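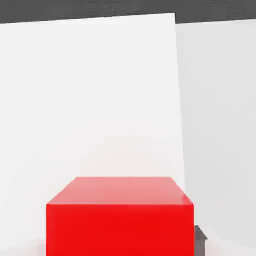
Figure 1. Red block in the simulator, close view.

3.2 Collecting demonstrations

All demonstrations were recorded in simulation by remote control. The operator (Haiyan Dong or Iestyn Sayce) moved the arm with a hand controller and closed the gripper with the trigger. Each run lasted at most 60 seconds – longer attempts were discarded. We kept 1030 runs, saved as joint positions with the matching views.

The task uses a red cube and a green cube. Start positions were changed between runs so that the policy could not learn one fixed path.
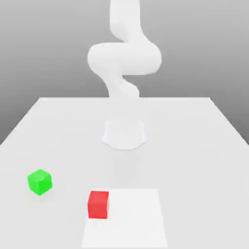 Two control modes were tried. Direct joint control was slow, and both operators overshot when lowering the arm. Moving the gripper in Cartesian space was easier to learn – this mode was used for every run in the final set.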